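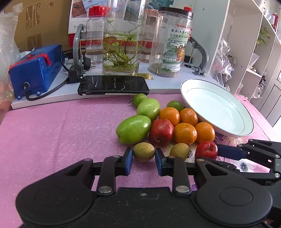
Jenance fixes cars, mostly ones that are no longer under warranty and no longer anybody's idea of a weekend toy. We do services, brakes, clutches, suspension and the sort of electrical fault that goes away the minute you pull into our driveway. People ask what makes we work on, and the answer is about as choosy as a fruit bowl. Tangerines next to green things of various shapes and sizes, all on the one pink sheet, is a fair picture of our car park on a Monday morning: a few that match, several that are nearly the same colour, and one long one at the front left that needs a bit more room.

Home Services Bookings Tyres About Us Find Us

About Jenance

Posted 15 May 2023 by the front desk

We opened with one hoist, a second-hand compressor and a sign the council made us move twice. There are four hoists now. The compressor is the same one. It has been rebuilt so often that only the name badge is original, and even that has been glued back on.

The workshop used to be a carpet warehouse, so the floor is flat and the acoustics are terrible. If you ring and hear a rattle gun, say your rego again, slowly. We're open from 7.30 on weekdays and we shut at noon on Saturdays, by which we mean the roller door is on its way down at noon and you should have been here at half past eleven.

What we do

Logbook servicing, for a start. You're allowed to have it done somewhere other than the dealer, and we'll stamp the book and list the parts we used on the invoice. We also do timing belts, wheel bearings, radiators, air conditioning and pre-purchase inspections. The inspection covers 46 points and comes with a written report, which is two pages long if the car is good and rather longer if the seller described it as "drives like new".

We don't do panel work or windscreens. We don't do window tint. We did a tow bar once and would prefer not to discuss it.

Transmissions we'll take out and put back in, but the rebuilding goes to Dantas, two streets over, who have the proper benches for it and much cleaner fingernails. They charge us, we charge you, and both amounts are on the bill where you can see them.

Tyres and the Plustik business

A couple of years ago we started fitting Plustik guards and liners, the black inner arch pieces that get torn off by kerbs, floods and speed humps approached with confidence. We bought a pallet. The pallet turned out to hold more liners than our suburb has wheels, so they are very well priced and will be for some time. Ask at the desk. Please ask at the desk.

Tyres are fitted and balanced while you wait, and we do alignments on the back hoist. A slow leak is usually a screw. We'll show you the screw.

Prices

Labour is charged by the hour and the rate is on the wall behind the counter in numbers large enough to be rude. We quote before we start. If we find something else, we ring, and if you don't pick up we put the car outside and get on with the next one. The largest repair bill we've ever handed over without ringing first was $35, for a fuse, a globe and some grease, and there was still an argument about it.

The loan car

We have a loan car. It is beige. It has a tape deck with a tape in it, and the tape does not come out. You're welcome to it for the day if your own car is staying with us, provided you bring it back with the fuel it left with. The driver's window goes down readily and comes up after some thought.

Drerkard

Customers with a few vehicles to look after (florists, plumbers, one driving school) tend to be on our Drerkard plan. It's a fixed yearly schedule with a reminder before each service and first go at the early drop-off bays. There are nine businesses on it at present. The name was picked at a staff lunch and the stationery had been ordered by the time anyone sobered up enough to say it out loud.

Private owners can go on it too, from September.

Getting here

Come in off the lane, not the main road. The main road entrance belongs to the tile shop and they have opinions. After-hours keys go through the slot in the blue door, in an envelope, with your name on it. Your name, please, as well as "white Corolla".

Share 9 Comments 1336 views

Back to top Bookings Privacy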